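プロジェクト演習 最終報告
清掃の仕事に双腕ロボットが入ると何が変わるか
宿泊施設トロラランスでの聞き取りと観察

担当:ゾトゥム班(アネシュカ・ティヒー、ほか3名)

1. 調べたこと

私たちの班は、客室清掃の会社コンドネスが宿泊施設トロラランスで進めている浴室清掃の自動化について調べた。最初は「ロボットで何分短くなるか」を主題にするつもりだったが、事前の打ち合わせで現場の方から、時間の話だけを持って帰られても困ると言われ、働く人の仕事の中身がどう変わるかに主題を移した。

トロラランスの客室は123室で、どの部屋にもトイレとシャワーが一体になった狭い浴室がある。清掃は午前10時に始まり、チェックインの時間までに終えなければならない。浴室は客室清掃の中で体への負担がいちばん大きい場所だという。かがむ、ひざをつく、腕を奥に伸ばすという姿勢が続くためである。

調査は7月に行った。方法は、作業の観察、働いている方への聞き取り、記入式のシートの三つである。シートは51枚が戻ってきた。ほかに、会社が付けている作業記録のうち150件を見せてもらった。記録には部屋の番号と作業の区切りの時刻、止まったときの理由が書かれている。個人の名前は消してあった。

2. 作業の流れ

ロボットは腕が2本あり、それぞれの先にグリッパーが付いている。浴室での担当は今のところ便器まわりに限られている。シャワーのガラス、床、鏡、タオルの交換は人が行う。

人の側の手順は次のようになった。まず部屋に入った人が浴室をのぞき、ロボットに任せてよい状態かを見る。忘れ物や落ちているものがあれば拾う。それから道具を決まった場所に置き、作業を始めさせる。ロボットが動いている間は寝室でベッドを整え、終わったら浴室に戻って仕上がりを確かめ、足りないところを手で直す。

以前は浴室に入ったら最後まで出ないのが普通だった。今は一つの部屋の中で、浴室と寝室を何度か行き来する。観察していて最初に気づいた変化はこれだった。

細かい動きは手首のカメラの映像で確認できる。「GALBOT」と書かれた黒いグリッパーの先に白い筒形のものをはさんで立てており、右に便器、左にシャワーのガラスがある。持つものが視界の真ん中に来るので、画面を見る人はまず持ち方を確かめることになる。
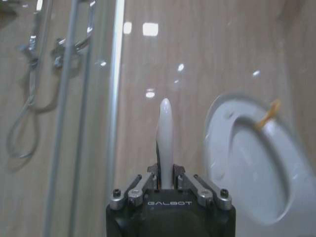

マカレナ・タピアさんは、映像を見る役になってから肩は楽になったが目が疲れるようになった、と聞き取りで話した。前は一日の終わりに腰が痛かったのに、今は頭が重い。どちらがいいかと聞かれたら今のほうがいいけれど、楽になったとひとことで書かれるのは違う気がする、とのことだった。

この意見はシートにも似た形で出てきた。体の疲れが減ったと書いた人の自由記述欄に、「待っている時間が落ち着かない」「音がするたびに見に行ってしまう」という文が並んでいる。ベッドを整えながら浴室の音を聞いている状態は、二つの仕事を同時にしているのに近い。会社の作業記録では、この時間はベッドの作業として書かれる。浴室を気にかけている分は記録のどこにも残らない。

3. 狭い場所での作業

トロラランスの浴室は、便器が壁と壁の間のくぼみに入っている。左側にはシャワーの囲いがあり、そのガラスが曲面になっている。人なら体をひねって入れるが、腕が2本ある機械だと、両方の腕をどこに置くかを先に決めておかないと作業が始められない。

ヴェリミル・ヴィドマルさんには、機械の置き場所を決める作業について教えてもらった。部屋の間取りは同じでも、ドアの開き方が左右逆の部屋があり、同じ位置に置けないことがあるという。立ち位置の目印をどこに付けるかは、掃除をしている人たちが話し合って決めた。設計した側の案では、人が通るときに足がぶつかったそうだ。

両腕を前に出した姿勢を上から見ると、便器の左右にグリッパーが一つずつ来る。左はシャワーのガラスの前、右は壁の前で、どちらも指を開いて何も持っていない。便器のふたは閉じている。左脇には温水洗浄便座の操作パネルが前後に長く伸びていて、腕を通す場所はかなり限られて見える。

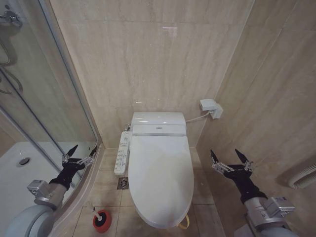
ロボットが入ったことで、清掃の人数は減ったのか。
調査した時点では減っていない。一人が受け持つ部屋の数も変えておらず、会社は今期が終わるまで変えない方針だと説明している。

ただし、その先については答えをもらえなかった。シートで一番多かった心配も、今の人数より来年の契約のことだった。ニーマ・マサウェさんは、機械の調子がよくなるほど自分たちが呼ばれて説明を受ける回数が減っている、と話していた。導入のときは毎朝短い打ち合わせがあった。今は掲示板に紙が貼られるだけの日が多いという。

4. 覚える仕事が増えた

聞き取りの前に私たちが予想していたのは「作業が単純になる」という変化だった。実際に話を聞くと、覚えることは増えていた。新しく加わったのは次のようなことである。

・道具の置き方と向き
・始める前の浴室の確認
・止まったときの対応と、記録の書き方
・仕上がりの確認と手直しの範囲

このうち一番時間がかかるのは、止まったときの対応だと言われた。作業記録の150件にも、止まった理由の欄に「道具の位置」と書かれたものが繰り返し出てくる。道具が少しずれていると、つかみ直しになる。直すこと自体は簡単でも、そのたびに寝室から浴室へ戻ることになり、シーツを広げた途中だと両方がやりかけになる。

道具の持ち方にも決まりがある。ブラシを使う作業では、便器のふたを上げた状態で、左の腕が長い柄を斜めに構え、ブラシの頭を便器の左の縁に持っていく姿勢が見られる。右のグリッパーは開いたままになっている。人が掃除をするときは空いた手を壁や便器について体を支えることが多いが、機械の右手は支える役をしていない。アウズル・ブリエムさんはこの違いを、新しく入った人に教えるときの話題にしているそうだ。自分がどこに手をついているかを初めて考えた、という反応が返ってくるという。
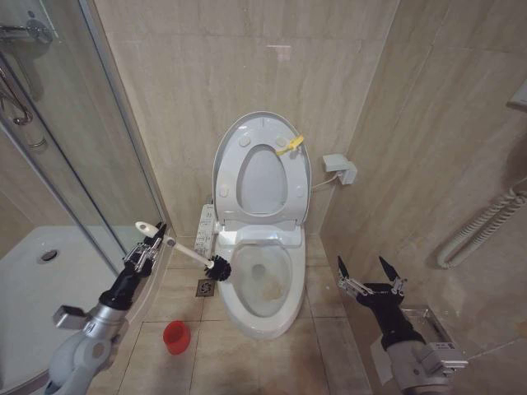 写真3 左のグリッパーで柄の長いブラシを持ち、便器の縁に寄せているところ

覚えることが増えたのに、時給の区分は変わっていない。会社の側では、機械の世話は清掃の一部という扱いになっている。働く人の側では、別の仕事が一つ足されたと受け取っている人が多かった。この食い違いは、どの聞き取りでも話が長くなったところである。

研修の資料も見せてもらった。もとの清掃の手引きは100ページあり、そこに機械の使い方の薄い冊子が別に付いている。二つの冊子で道具の呼び方がそろっておらず、手引きで「柄付きブラシ」と書いてあるものが、冊子では「ツールA」になっている。コンドネスの担当者に伝えたところ、次の版で直すと返事をもらった。

5. 班の中で意見が分かれたこと

確認と手直しをどう考えるかで、班の意見は分かれた。一つは、最後に人の目が入るのだから仕事の責任は前と同じ人にある、という考えである。もう一つは、自分が手を動かしていない作業の責任まで同じように負うのはおかしい、という考えである。

ゴドイ先生のゼミで中間発表をしたときにも、ここに質問が集まった。客から苦情が来たとき、記録にはその部屋の担当者の番号が残る。機械が担当した部分と人が担当した部分を分けて書く欄は、今の用紙にはない。私たちは欄を分ける案を作って会社に渡したが、記入の手間が増えるという声も現場から出ていて、採用されるかどうかは決まっていない。

6. 調査の限界と残った課題

観察できたのは昼の清掃だけで、夜間の作業は見ていない。シートは任意で出してもらったので、忙しい人や関心のない人の意見は少ないと思われる。聞き取りは休憩室で行い、ほかの人がいる中での会話になったこともあった。会社に対して言いにくいことは出にくかったかもしれない。

体の負担については、本人の感じ方を聞いただけで測定はしていない。姿勢を記録する方法も検討したが、浴室の中で人を撮ることに抵抗があるという意見を受けてやめた。来年度の班が続けるなら、歩いた距離や浴室に戻った回数のように、撮影をしなくても取れるものから始めるのがよいと思う。

会社に渡した提案は、記録用紙の欄を分けること、手引きと冊子の用語をそろえること、朝の短い打ち合わせを戻すことの3点である。用語については先に書いたとおり返事があった。打ち合わせについては、働いている方のほうから改めて会社に申し入れるとのことで、班の資料をそのまま使ってもらうことにした。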